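# About Vemwood

Hi, and thanks for clicking on the page everybody skips! I run Vemwood, a small desk-tidying and office setup business. I come to your workplace, empty your drawers onto the biggest table you've got, and stay until every pen, clip and charger has a home. It's the job I was doing for free in every office I ever worked in, so at some point I figured I might as well print business cards.

I started out of my spare bedroom with one shelf of sample organizers and a label maker that only did capital letters. These days I rent a proper unit (316, up the stairs and past the vending machine) and the shelf has turned into a whole wall. Trays, risers, file sorters, mesh cups, the works. Come by and handle them before you pick anything! A drawer tray can look perfect online and then turn out to be half an inch too wide, and I've got a box of returns to prove it.

## What I do

Most people book the **Trosa**, my basic package. It covers up to 5 desks in one visit, and I bring the containers with me. You keep what you like and I take the rest home. Bigger offices usually want a walk-through first, so we can talk about who shares what and where the printer paper has been hiding. My largest job so far was almost 160 desks, and I'm still finding their rubber bands in my coat pockets.

I also do classrooms, front desks, craft rooms and the occasional very brave garage. I don't do kitchens. I tried one in March and we will leave it there.

## How I like to work

I'm a plain-containers person. Black, white, gray, maybe a clear one if you twist my arm. Open mesh is my favorite for anything that lives on top of the desk, because you can see through the sides and it doesn't feel like a big lump sitting there. I like a heavy lid for cables, though, and I will argue with you about that (nicely).

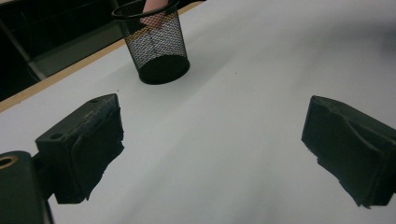

*Black wire mesh on a plain white tabletop, my kind of desk.*

And I'm not going to throw your stuff away. You get a box marked "maybe," and it's yours to deal with whenever you feel ready.

## Say hello

Send a note through the contact form, or write to Vemwood, P.O. Box 2058. Tell me how many desks you have and what bugs you most about them. Photos of the worst drawer are very welcome, the messier the better!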